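How to order branded pens without getting it wrong

Posted in August by Elline

54 shares | 4 comments

I've been ordering promotional pens for small businesses for longer than I'd like to admit, and I still get a little flutter when the box arrives. Is the logo straight? Is the phone number right? Did I really ask for that green? If you've been handed the job at your own place and haven't a clue where to start, this is how I go about it.

Start with who's getting them. A pen that sits in a pot on a reception desk can be cheap and cheerful (it'll be pinched by lunchtime, and good, you want it to be). A pen you hand to someone across a table when they've just signed a big order needs a bit of weight. I usually split the budget and get a big run of the cheap ones plus a small box of something nicer. My regular cheap one is the Ultier, a plain click pen with a rubbery grip, and it comes to 99p each once the setup charge is spread across the order.

Next, dig out your logo. You want the vector file, so something ending in .ai, .eps or .svg, or a PDF that came straight from whoever designed it. If you zoom right in and the edges go fuzzy, it's the wrong file! Please don't copy it off your website. I did that on my very first order, and the printer was terribly polite about it and charged me for a redraw.

Now get a ruler and look at how much room you've got. The print area on the barrel of most pens is tiny. Measure it on a sample, draw a box that size on a bit of paper and try to fit everything in. You'll find the strapline has to go, and probably the postal address as well. I stick to the name, the web address and a phone number if there's space. Thin lines and small lettering tend to fill in with ink, so if your logo has a fiddly crest or a shadow behind it, ask for the simple version.

Colours next. Each one generally means another pass and another charge, so I go for one colour wherever I can. Give the printer a Pantone number if you've got it. If you haven't, post them something printed that you're happy with, a business card say, and ask them to match it. And think about the barrel! White ink on dark blue looks lovely and crisp. Dark red on black looks like nothing at all, and I have a drawer of pens to prove it.

Then ask for samples. I order 4 different pens from any new supplier and leave them lying about the office for a week. The ones that vanish are the ones to buy. I also write with each of them on cheap paper, shiny card and the back of a receipt, and I click them far more than is good for anybody's nerves.

When the proof comes through, print it at actual size. Everything looks enormous on a screen. Read the phone number out loud, then ring it. Type the web address in exactly as it appears. Get somebody who hasn't seen it before to read it too, and check which way up the words sit when a right-handed person is holding the pen (lefties see it upside down, sorry, lefties). Only then do you say yes, and say it by email so there's a record.

Leave yourself plenty of time. I use Szczepańska Print over in Otano, and they're quick, but I still allow 4 weeks if there's an exhibition coming up. When the box lands, open it straight away and test a handful from the top, the middle and the bottom. Keep one back with the invoice and the proof, all in the same envelope, because you'll want to reorder and you won't remember a thing about it. 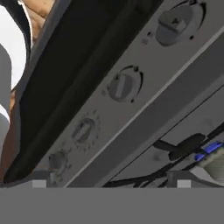
Oh, and put the reorder in before you're down to the last handful. Ask whether they've kept your artwork on file too, as a repeat run often skips the setup charge and you can put the saving towards a few of the nicer ones.

Related posts
Tote bags: short handles or long?
What to put in a welcome pack for new clients
Mugs that survive the dishwasher
Choosing a lanyard people will wear
Sticky notes, notebooks and other desk freebies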